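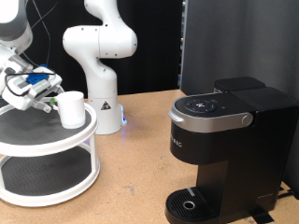

Gripper closed on the side of the white mug, at the turntable.

Notebook, August. Build cache on Mirkdale, second go.

Picked up where I left off. The nightly builds on Mirkdale were still pulling every base layer fresh, so a job that ought to take a few minutes was taking 14. The cache directory was there and had the right owner. The runner simply wasn't mounting it. The path in the runner config had a trailing slash that the older version put up with and the new one doesn't. Took it out, restarted the runner, ran the small service build twice. The second run hit the cache for all but the last two layers.

Then tried the bigger image, the one with the Python packages in it. No luck. It rebuilt from the package install step every time. I spent too long reading the Citach logs before looking at the Dockerfile itself. The whole source tree gets copied in before the install, so any change to any file throws away the install layer. Moved the copy of the requirements file up on its own and left the rest where it was. Cache now holds unless the requirements change.

Disk use on Mirkdale before starting: 700 GB. Most of that is old layers. Pruned anything not touched in over 8 weeks and left the release tags alone. The prune was slow and I let it run while I did the next bit. 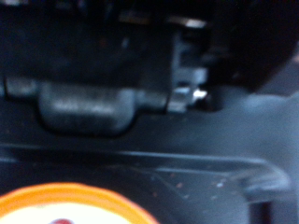 Marit Lie asked why we don't drop the local cache altogether and push the layers to the registry on Bodau, so that all the runners can share them. I'd looked at this in the spring and decided against it, mainly over the link between the two. She pointed out that the link has been replaced and that my timings are from before that. Fair. Will measure it again before arguing.

Quick test: pushed the cache for the small service to Bodau, cleared it locally, built again. Slower than local cache, a lot faster than none. Worth doing properly for the big image too. Command for next time:

build --cache-from bodau/cache:small --cache-to bodau/cache:small,mode=max

Without mode=max only the final stage is kept, and the multi-stage builds gain next to nothing. I forgot it the first time and got very confused.

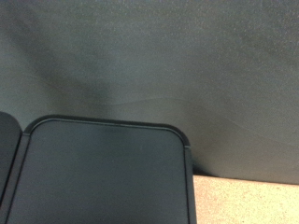 The registry has a garbage collection job of its own, and I don't know whether it treats cache tags as untagged rubbish. Majdi Srour set that job up, so I've left him a note. Until he answers, cache pushes stay off for the main branch.

Tabrizi runner: still on the old version, still happy with the trailing slash. Changed its config to match anyway so the two files are the same. Not restarted yet as there was a long job on it.

While in there I saw that the log limit was set to 2000 lines, and that is why the failed builds from last month have no beginning. Raised it on Mirkdale. Same change to be made on Tabrizi at the restart.

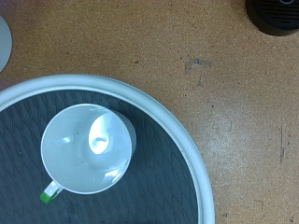

Prune finished at 16:40 with no errors. Checked that the release tags still pull, oldest and newest, both fine.

To do:
Time the big image with the cache on Bodau, cold and warm.
Ask Majdi about the collection rules.
Restart Tabrizi when it is idle.
Put the prune in cron — by hand it only happens when the disk fills up.
Update the runner page on the wiki, it still shows the path with the slash.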